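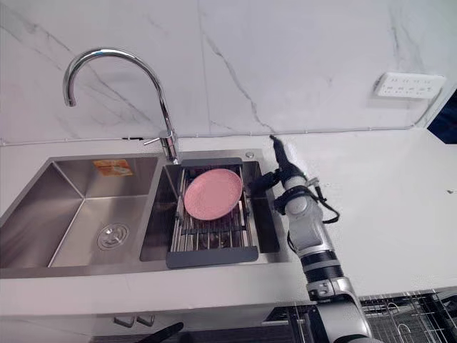 Figure 1. Robot arm at the sink station, gripper near the rim of the pink plate on the drying rack.

Unplanned Gripper Release and Protective Stops During Plate Transfer

Project group Clotico, final report, section 4 onward
Report author: Orlando Zapata

4. Fault description

The task for the second half of the project was to pick up one plate from the adjustable rack over the right bowl and move it to the wire rack beside the counter. The task had been running since October with few problems. After the control software was updated to read joint states at a higher rate, two faults began to appear.

Fault A: the gripper opened during the lift without a command from the task program. The plate fell back onto the rack or into the sink.

Fault B: the arm entered a protective stop while moving away from the wall. The log gave the cause as a wrist torque limit.

We first treated these as separate faults. Fault A was assigned to the gripper driver and Fault B to the motion planner. This cost us most of two weeks.

5. Test method

All trials used the same plate and the same start pose. The rack was pushed against the same side of the bowl before each trial and the plate was set on its back half. A trial counted as a pass if the plate reached the wire rack and no stop was logged. The sink was dry in all trials.

We ran 300 trials in total over three configurations. The first used the original cable route and the new software. The second used the original cable route and the old software. The third used a changed cable route and the new software. For each trial we saved the joint positions, wrist torque, gripper supply voltage and the state of the gripper command line. Trials with an operator error were thrown out and repeated.

6. Results

First configuration, 101 trials. Both faults appeared. Fault A was always logged with the wrist rotated past the angle used for the plate approach. Fault B was logged at the same wrist angles but only on the return motion.

Second configuration, 101 trials. Both faults appeared again. This ruled out the software update as the source. The update had changed how often we saw the voltage drop in the log, and that was why we connected it with the faults in the first place. The old logging rate was too slow to show a short drop.

Third configuration, 98 trials. No Fault A. One stop was logged, and it was traced to the finger touching the rack end piece after the rack had been set down out of position. We did not count this as Fault B.

In every Fault A trial the gripper supply voltage dropped before the fingers opened. The longest drop lasted 796 ms. The driver treats a loss of supply as a restart, and on restart it moves the fingers to the open position. The driver is doing what its settings tell it to do. The setting is wrong for a task in which the gripper holds an object that can break.

7. Cause

The gripper cable leaves the wrist joint in a loop and then runs back along the arm. With the original route the loop was too short for the wrist rotation needed at the back of the sink. At the end of the rotation the cable pulled on the connector, and one supply pin lost contact. This is Fault A.

On the return motion the same tight cable loaded the wrist joint. The torque estimate does not include cable load, so the controller read it as a collision. This is Fault B.

The connector was opened after the second configuration. The supply pin had backed out of the housing by a visible amount. We replaced the housing and repeated ten of the failed motions with the old route. The fault came back on the fourth, so the worn pin was a result of the pull and not the first cause.

8. Safety review

A dropped plate was rated low in our original risk sheet because the fall height over the rack is small. That rating did not cover the part of the path past the counter edge, where the fall is to the floor and a person may be standing near the wire rack. The rating was raised to medium.

The following changes were made:

Cable loop lengthened and a second tie point added on the forearm.
Restart behavior set to hold last position.
Task program stops the arm if gripper supply drops at any time while an object is held.
Operator stands on the left side of the sink during all motion.

The hold setting has a drawback. If a hand is caught in the fingers and power is lost, the gripper will not open when power returns. The manual release has to be used, and it is now part of the operator briefing.

9. Open items

The cable load was never measured directly. Joint six was the only joint checked for range against cable length; joints four and five still need the same check. The spare connector housing has not been replaced.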